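Minja Clothing Room: progress report for November
Prepared for the Grerneo fund

You asked for a plain account of where the 3000 dollars has gone and whether the room does what our application said it would. I'll try to keep the two questions apart. The money part is easy. The second part I am less sure of than I was in the summer, and I would rather put that in writing now than have it come up at renewal.

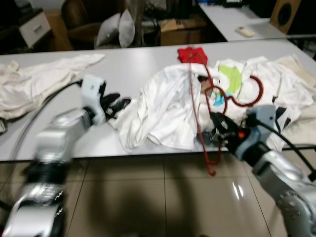
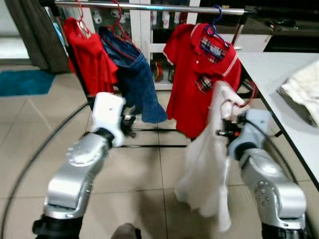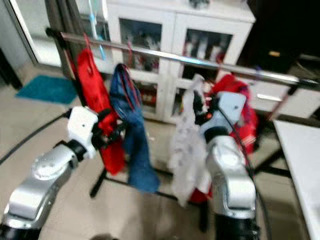
Sorting at the table, and garments on the rail in the other two.

Sombat Boonyarit thinks I am too hard on the rail, and wrote back to my first draft that people take a shirt off a hanger far sooner than they dig one out of a heap, so any hour spent hanging is an hour well spent. He would like a second rail before we change anything else.

He may be right about the digging. My trouble is with the hour. The application promised that donated clothes would be sorted, hung and ready for the Friday opening. What we have had so far is clothes that are sorted on some weeks and hung on fewer. White things are the worst of it. They all go down on the table together, and then shirts and anything else pale get tangled up and someone has to pull them apart again. Reds and denim get hung first, I suspect for no better reason than that they are easy to spot.

Spending to date: the table, the rail, hangers and the Plelport storage shelves, all paid for and receipts attached. We bought 8 packs of hangers, plastic, in mixed colors. I had hoped the colors could stand for sizes – red for small, blue for large – and it was written up that way in the plan. It hasn't held. Whoever is hanging takes the nearest hanger, and I can't say I blame them. I have dropped the color system from the plan and we will use paper size tags instead.

The Gonance tracking sheet is the other weak spot. It asks for every garment to be entered when it comes in and again when it goes out. Two weeks of entries are complete. The rest have gaps, and I have not filled them in from memory, so please don't read the totals as a count of what passed through the room.

What I propose for the next period:

Hold off on the second rail until the first one is full every Friday at opening.
Sort whites in their own session, before anything else comes out of the bags.
Cut the tracking sheet down to one line per bag.

None of this needs new money. If you want the tracking kept garment by garment, please tell me before the next delivery, as we would need another pair of hands for it and I have not budgeted for one.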